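Transfer Credit Evaluation: How a Course Gets from One Transcript to Another
Speaker notes, advising staff session, Mortimer Begay
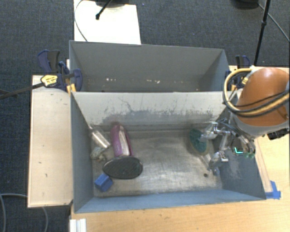 Slide 1. Scope
Covers incoming undergraduate transfer credit only. Graduate transfer, exam credit and credit for work experience go through other offices and have their own forms. If those come up, take the question at the end.

Define terms before going further. "Accepted" credit means the course appears on our transcript. "Applied" credit means the course fills a slot in the degree audit. A student can have 70 accepted credits and far fewer applied. Most complaints that reach the registrar start with these two words being used as if they were the same.

Slide 2. What the evaluator receives
Official transcript, sent by the issuing school. Unofficial copies are read for advising purposes and never posted. Course descriptions from the catalog year in which the course was taken. Syllabus on request.

Stress catalog year. A course number can stay the same while the content changes. Evaluators who pull the current catalog for an old course will match it to the wrong equivalent, and the error then sits in the table for the next student.

Slide 3. The equivalency table
The table is kept in Castach. Every row has a sending school, a sending course, a receiving course, a start term and an end term. An open end term means the rule is still active.

Three kinds of match:
Direct – the sending course stands in for a named course here.
Departmental elective – the subject matches, no single course does.
General elective – credit is posted with no subject attached.

Advisors can view all rows. Only evaluators can edit. If a row looks wrong, send the sending school, course number and term taken. A screenshot of the audit alone is not enough to find the rule.

Pause for questions on the table.

Slide 4. Credit conversion
Quarter credits convert to semester credits at two thirds. The result is kept to two decimal places and is not rounded up. This leaves students short by a fraction on some requirements. The department may waive the fraction if the content is covered. The waiver does not change the total needed to graduate.

Work the example on the board: a 4-credit quarter course becomes 2.67. Against a 3-credit requirement the gap is 0.33.

Slide 5. Limits
Residency: the final 40 credits must be taken here. Exceptions are signed by the dean's office, one student at a time.
Upper-level: a lower-level course elsewhere does not become upper-level here, even where the titles are identical.
Grades: C or better to post. Grades do not enter our GPA.
Science courses: no time limit for posting, but departments can refuse to apply a course taken more than 9 years before entry. Check with the department before promising anything to a nursing or biology applicant.

Slide 6. Faculty review
Used when no row exists and the evaluator cannot decide from the description. The request goes through Preltine to the department reviewer, with the syllabus attached. The reviewer picks one of the match types from slide 3, or declines.

Requests without a syllabus are returned. Requests with a reading list but no weekly topics are usually returned too – tell students to ask the old department for the full version early. August is the slowest month for replies.

A decision creates a new row and applies to later students. It is not applied backward unless someone asks.

Slide 7. Appeals
The student has one appeal per course. New material has to be included: lab reports, exams, a letter from the instructor covering content. A restatement of the first request will be closed without review.

Slide 8. What to say in the first appointment
Say which credits are posted and which are pending. Do not estimate a graduation term while anything is pending. Put the note in the advising record the same day.

Hand out the one-page form guide. Questions, then the sign-in sheet goes to the front desk.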